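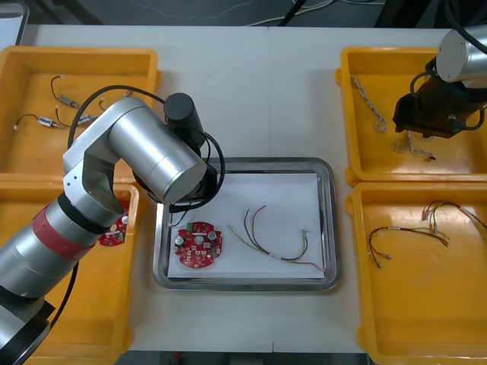

I've been sorting electronics parts for most of April, and I finally have a way of doing it that I like.

Yellow plastic bins go on both sides, with a steel tray in the middle. Boards and wire harnesses come out of the bins and get laid on the tray, where I check them before they go anywhere else. I put a sheet of white paper in the tray first. Bare steel is shiny and a thin wire gets lost on it. On paper I can spot a bent pin or a nicked wire right away.

The round red boards are the easy part. I look over the capacitors and the connectors, turn the board over, and move on. Harnesses take longer. They tangle in the bin, and the small white connectors catch on each other if you pull. I lift them out by the connector end now, one at a time. Shiela Mangubat showed me that.

I used to keep everything in one deep box from Dawber, and a batch of 100 harnesses took me a whole afternoon. The last one took 90 minutes.

Next I want to label the bins. Pirjo Tikkanen says tape is fine, but mine keeps peeling off the plastic, so I may order the clip-on kind.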